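Desk arm build: workshop tips for printed servo arms

Notes from the shared bench at Gravovis, collected by Hjørdis Tangen. They apply to small printed arms driven by hobby servos. Last revised 2022-09-15.

Printing the links

Print structural links flat, with the long axis on the bed. A link printed upright will split along the layers at the servo mount, usually during the first hard stop. Use four walls. More infill adds weight and very little stiffness.

Perforated links are easier to live with than solid ones. Cable ties pass through anywhere and a servo can be moved one hole along without a reprint. Clear the holes with a hand drill bit turned in the fingers. A powered drill melts the edge and the screw then sits crooked.

Centring the servos

Centre every servo electrically before fitting the horn. Send the mid position, wait for the motor to settle, press the horn on, then tighten the centre screw. If the horn ends up one spline out, take it off and refit it. Correcting it in software costs travel at one end.

Label each servo with its joint number on masking tape, on the body and again at the plug end of the lead. Eilif Eklund swapped elbow and wrist in June and stripped a gear set.

Supply

Do not power the servos from the controller board. Use a separate supply, join the grounds, and fit a capacitor of 3,000 microfarads or more across the servo rail, observing polarity. Brown-outs show up as a twitch at start-up or a board that resets when two joints move together.

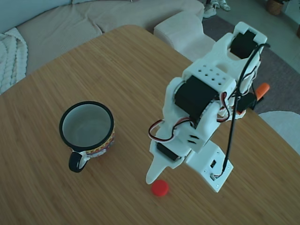
Wiring is where most of the faults on this arm have come from. Leave enough lead at each joint for full travel, and check it by moving the joint by hand with the power off. The elbow needs the most slack. A loop of red and white wire standing out to the side of the arm, as at this elbow, is acceptable provided it stays clear of the horn through the whole range. If it touches, turn the loop outwards and tie it to the perforated link, loosely. Keep the black cable from the base on the opposite side to the gripper finger.

Gripper

A long tapered finger reaches well into clutter but holds small round things badly. Glue a strip of rubber glove to the inner face with contact adhesive and leave it overnight. Fatemeh Talebi uses bicycle inner tube, which lasts longer and marks pale objects.

For repeat tests use a bottle cap. It is light, cheap and the same height every time. Run 12 picks from one spot before changing any settings, then move the cap and run them again.

Base

Screw the base to a board, or clamp it with a cork pad under the jaw. Double-sided tape creeps. For a bare tabletop, a 275 mm square of kitchen shelf liner under the board stops it walking.

Before switching off

Drive the arm to its folded position first, then cut the servo supply. An arm left extended drops when the power goes - the wrist hits first.

Spare horns and M2 screws are in the tin marked Kuvley. Return the small driver to Gediminas Lukoševičius.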